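The Back Room, Before and After (Mostly After)

Welcome to the gallery page for the back room at Skornow! A few of you asked about the room after I went on and on about it in the February newsletter, so I've finally sat down to write the page. It's a small room behind the shop, it gets good light until late afternoon, and we use it for everything: mending, lunch, wrapping parcels, arguing about paint. I'm the one who does most of the furniture around here, so you get my version of events.

A little history first. When we took over Skornow, the back room was where things went to be forgotten. There were shelves on every wall, a filing cabinet with no key, and 47 rolls of old wallpaper (I counted them because the recycling center charges by the roll over a certain number, and I was ready for a fight). It took us two weekends to clear it out and another month to decide what should go back in. Very little did, in the end.

The first thing I knew I wanted was a pale table. The old one was dark and enormous and showed every crumb, and you had to turn sideways to get past it. I looked at tables for ages. I drove out to Provonska twice, once to look and once to change my mind, and both times I came home with lamps. The one we ended up with was the plainest thing in the place, a light wood with a very straight, fine grain. I wasn't sure about it at all for the first week. Now I'd be heartbroken to lose it.

Then came the question of what to do about the far side of the room. There's a wall of pipes back there, plus the fuse box, plus the mop, and I didn't want to look at any of it while eating soup. A curtain felt too much like a hospital. My sister-in-law suggested painting the pipes a cheerful color, and we did try one of them, and we don't talk about it. So a folding divider it was, and I found a woven one at Abou Zeid, marked down because it had been in the window. I paid 90 for it and carried it home on the roof of the car, very slowly, with a line of people behind me.
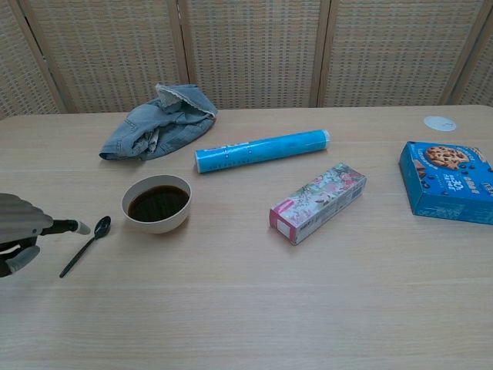
The table and the woven divider, with a black spoon, a white bowl and some denim on top.

I love how close in color the table and the divider are. I didn't plan it! I bought them months apart and never once held a swatch of anything next to anything. The divider is a light tan and the table is a touch paler, and between the little woven grid on one and the straight lines on the other there's plenty going on without a single picture on the wall. It also means that anything dark or blue you put down looks like you meant it.

The white bowl is one of my favorite shapes, with that good thick rim. We have a whole mixed stack of bowls at the shop and people get attached to particular ones. I'm a plain white person myself. The black spoon came out of my own quest for flatware that wouldn't need polishing, which I'd recommend to anyone who has ever spent a rainy morning with a rag and a box of somebody's grandmother's forks.

And denim, well, there's always denim in the back room. Mending is what the table gets used for most, and if you come by in the morning you'll probably find one of us sewing on a button or trying to match thread. I've stopped folding things between jobs. Life's too short and they only get unfolded again.

A few practical bits, for those of you who wrote in asking:

The table gets wiped down with a barely damp cloth and then a dry one, always along the grain. I oil it every couple of months with the clear oil from Nosenero. It needs some 2 hours before you can put a cup on it, and longer if the weather's muggy. Don't be generous with the oil. I was generous the first time and had sticky elbows for days.

For the divider, use a soft brush, the kind you'd use on a coat. Dust loves all those tiny openings. I start at the top and work down one panel at a time, usually with the radio on, and I do the back as well if I'm feeling virtuous. Don't hose it down in the yard, however tempting that looks on a sunny day.

Still on my list: a better lamp (yes, after all those lamps), hooks for the aprons, and a cushion for the chair that pinches. The stool I was going to paint in February is still not painted. I'll add more pictures to this page when there's something new to see, and if you have a spare cushion about the right size, bring it in and I'll trade you a coffee for it.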